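Schreibtisch Nendier von Indwood: Erfahrungen nach einem Jahr

Den Nendier habe ich im Mai bestellt, als mein alter Kiefernholztisch zu wackeln anfing. Geliefert wurde er in zwei Paketen, das Gestell kam zuerst. Der Aufbau dauerte zu zweit 30 Minuten. Die Anleitung ist knapp, aber verständlich. Ein Inbusschlüssel liegt bei, einen Kreuzschlitzschraubendreher braucht man selbst.

Bezahlt habe ich 117 Euro plus 20 Euro Versand. Für das Geld ist die Platte in Ordnung. Sie biegt sich auch unter dem Drucker nicht durch und steht ruhig, solange man die Füße richtig einstellt. Das helle Dekor hat eine deutliche Maserung in Längsrichtung. Krümel und Staub fallen darauf weniger auf als auf meinem früheren weißen Tisch, dafür spiegelt die Fläche bei Deckenlicht etwas.

Weniger gut ist die Kratzfestigkeit. Dehua Li aus unserem Büro hat das gleiche Modell und legt inzwischen eine Filzmatte unter alles, was Kanten hat. Graue Schleifspuren bekomme ich mit einem feuchten Mikrofasertuch meistens heller, ganz weg gehen sie nicht. Scheuermilch würde ich nicht nehmen, die macht die Stelle stumpf.

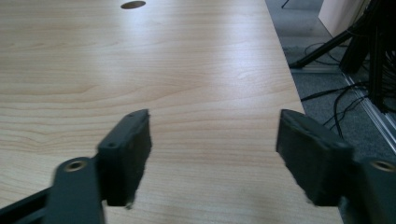
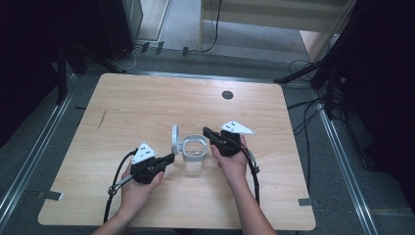
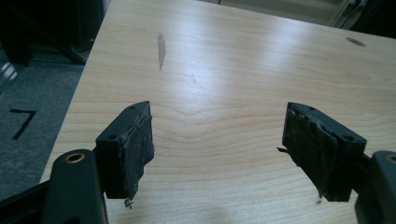
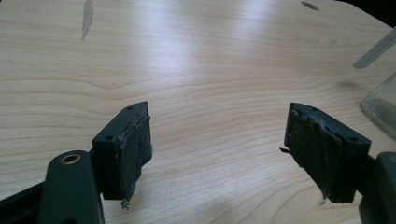
Helle Tischfläche, dunkles Werkzeug.

Kann man die Platte auch einzeln nachkaufen?
Einzeln gibt es sie beim Händler Brandville, allerdings nur in der hellen Ausführung. Die Bohrungen für das Gestell sind vorhanden, die Schrauben muss man vom alten Tisch übernehmen. Bei mir hieß es 26 Tage Lieferzeit.

Zum Vergleich hatte ich noch den Duan angesehen. Der hat eine dickere Platte und eine Schublade, ist aber tiefer und passte nicht zwischen Heizung und Regal. Wer den Platz hat, sollte ihn sich anschauen.

Der Kundendienst war freundlich. Mir fehlte ein Stellfuß, der nach einer kurzen Mail kostenlos nachgeschickt wurde.

Vier von fünf Sternen, einen Stern Abzug für die empfindliche Oberfläche.

Helju Butkienė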